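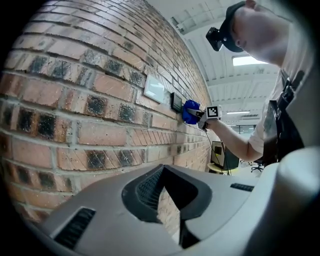 3.2 Wall surfaces and fittings

The second group of surfaces considered in this study consists of interior masonry left exposed in occupied rooms. Figure 3 shows one such wall, laid in running bond with pale gray mortar joints, with two rectangular fittings mounted close together near the area under contact. Walls of this kind were selected for their uneven texture and for the frequency with which they carry switches, blank covers and similar small fixtures that occupants reach for in the course of ordinary activity.

Brick differs from the painted and papered walls treated in Section 3.1 in several respects that bear on the survey. The face of each unit varies in color and finish, and the joints sit at a different depth from the brick. A person locating a switch by touch therefore meets a series of edges before reaching the plate itself. In the interviews, occupants of rooms with exposed brick described feeling for the plate with the side of the hand, and several reported that they had learned to follow a particular joint from the door frame.

The color of the units in Figure 3 ranges from terracotta and salmon to tan, and many bear charcoal-gray patches, most noticeably in the middle rows. Dark marking of this type was recorded as a separate attribute in the survey form. Its origin was not investigated. It may result from firing, from later use of the room, or from a decorative treatment, and these cannot be told apart by inspection alone. For the purposes of the present work it matters chiefly as visual background. A dark plate placed among marked bricks offers less contrast than the same plate on a plain wall, while a white panel stands out clearly in either setting.

Each fitting was recorded under two headings, tone and position. Tone was entered as light, medium or dark relative to the surrounding wall. Position was entered as the height of the lower edge above the finished floor, together with the distance to the nearest opening. Where two fittings stood side by side or one above the other, the pair was entered as a single group with a note on which was the higher. Fittings hidden behind furniture were left out of the count, as they could not be reached without moving household goods.

Contact with the wall was made at the height of the fitting, on the masonry beside it. The pad was brought to the surface horizontally and held for three seconds. This was repeated at five points for each group of fittings, and the points were chosen so that both brick faces and joints were included. Readings taken on a joint were marked as such and are reported separately in Table 2. Loose or crumbling mortar was avoided at the request of the property owners – a restriction that excluded two rooms in the older of the buildings visited.

The classification was carried out by Waltraud Lüthi and Tsehay Hadgu, working independently from the same form. Differences were settled by a second visit to the room. Most disagreements concerned tone, and nearly all of these arose on brick. On plain plaster, the surveyors had a single background against which to judge a plate. On brick, one surveyor tended to compare the plate with the units directly beside it and the other with the wall as a whole. The form was revised in September to specify the adjoining units, and the earlier entries were checked against the new wording.

Lighting was left as the occupants normally kept it. This decision made comparison between rooms more difficult, but it was considered important to record the wall under the conditions in which it is used. Visits were scheduled between late morning and mid-afternoon wherever the household permitted.

Some limits of this part of the survey should be noted. The rooms were offered by their occupants and do not represent exposed brick interiors in general. The form does not distinguish structural brick from brick facing, and no attempt was made to open the wall or remove a cover in order to find out. Sealed and unsealed surfaces were likewise entered together. The effect of a sealing coat on the feel of the joint is taken up in Section 5, using the sample panels prepared by Ambros Brunner.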